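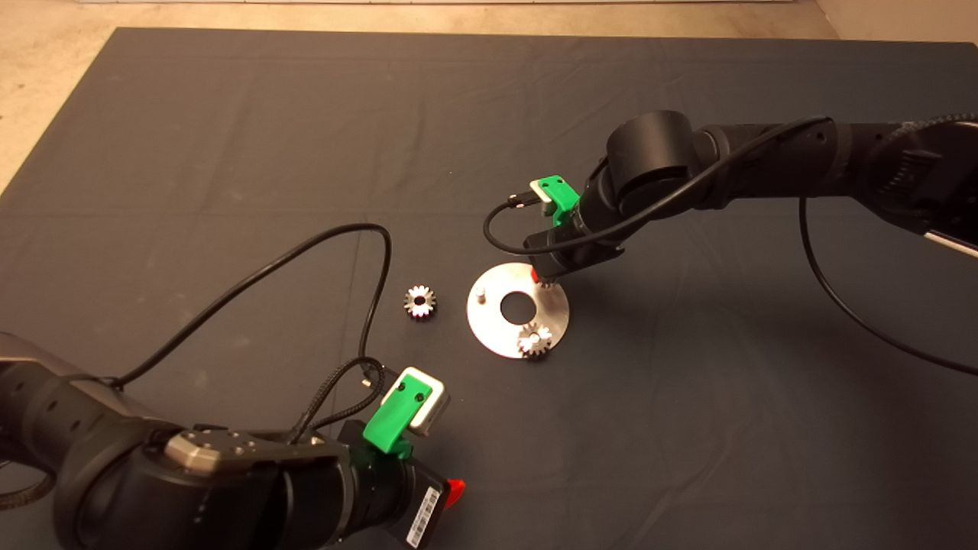

Un disco metálico sobre un paño oscuro.

Una membrana que oye el calor: logran un sensor optomecánico que funciona sin frío extremo

2022-08-15

Medir una vibración miles de veces más pequeña que el diámetro de un átomo suena a tarea imposible, y sin embargo es lo que acaba de conseguir el equipo del laboratorio Allau con una membrana tensada, un láser infrarrojo y mucha paciencia. El dispositivo, bautizado Flurkex, detecta los cambios de presión que produce la luz al rebotar sobre una superficie y lo hace a temperatura ambiente, en una mesa óptica corriente y sin criostato alguno.

¿Cómo se consigue? La pieza central es una lámina de nitruro de silicio de 82 nanómetros de grosor, tan fina que harían falta cientos de ellas apiladas para igualar el espesor de un cabello. La lámina está sujeta por los bordes, como el parche de un tambor, y vibra siempre un poco, porque los átomos que la forman no dejan de agitarse. Ese temblor térmico es la pesadilla de quien intenta medir algo delicado: tapa las señales débiles igual que el murmullo de un bar tapa una conversación en voz baja.

El grupo atacó el problema por el marco. Alrededor de la membrana grabaron un dibujo periódico de agujeros, lo que los físicos llaman un cristal fonónico, que impide el paso de las vibraciones en una banda concreta de frecuencias. Dentro de esa banda la membrana queda casi aislada del resto del mundo y puede oscilar durante muchísimo tiempo antes de perder su energía. ¡Y vaya si oscila! En las mejores muestras, el sonido atrapado tardó 237 segundos en apagarse, casi cuatro minutos de una nota que ningún oído puede percibir, pues se encuentra muy por encima de nuestro límite auditivo.

El siguiente paso fue colocar la lámina entre dos espejos enfrentados, dentro de una pequeña cámara de vacío. La luz entra, va y viene entre los espejos y en cada pasada empuja la membrana un poquito. La membrana, al moverse, cambia a su vez el color exacto de luz que cabe en la cavidad, y basta leer ese cambio para saber dónde está. Es una conversación de ida y vuelta entre luz y materia, y lo bonito es que se puede dirigir: con el láser ajustado a una frecuencia algo inferior a la de la cavidad, la luz se lleva parte de la energía del movimiento y la membrana se enfría, aunque todo el aparato que la rodea siga a la temperatura de la sala.

Los autores fabricaron 78 membranas en la sala blanca de Promora, que aportó también el método de grabado. No todas sobrevivieron. Varias se rompieron al retirar el sustrato, un momento temido por cualquiera que haya trabajado con láminas suspendidas, y otras mostraron pequeñas grietas en las esquinas. Las que salieron bien se montaron una a una en la cavidad y se midieron en turnos nocturnos, cuando el edificio está más tranquilo y pasan menos autobuses por la avenida.

¿Y para qué sirve un tambor tan silencioso? La aplicación más inmediata es la termometría. El temblor de la membrana depende de la temperatura de una manera que la física conoce muy bien, y comparar ese temblor con el ruido cuántico de la propia luz permite obtener una lectura que no necesita calibrarse con otro termómetro. También se piensa en sensores de fuerza para estudiar materiales magnéticos, en acelerómetros compactos y en filtros capaces de limpiar la señal de un láser.

Queda trabajo por delante, desde luego. La cavidad ocupa todavía buena parte de una mesa y la alineación de los espejos se hace a mano. El proyecto Strebel, en el que participan los dos centros, quiere reunir láser, espejos y membrana en un módulo cerrado que se pueda transportar sin perder el ajuste. Los primeros prototipos están previstos para enero, y el plan contempla probarlos en 7 laboratorios con condiciones de ruido muy distintas, incluido uno situado junto a una línea de tren.

Hay además una pregunta de fondo que entusiasma al grupo. Si el aislamiento mejora un poco más, la membrana podría acercarse a su estado de mínima energía partiendo de la temperatura ambiente, un terreno reservado durante años a los experimentos con helio líquido. Las nuevas láminas, con un dibujo de agujeros más ancho y esquinas redondeadas para repartir la tensión, ya están en fabricación.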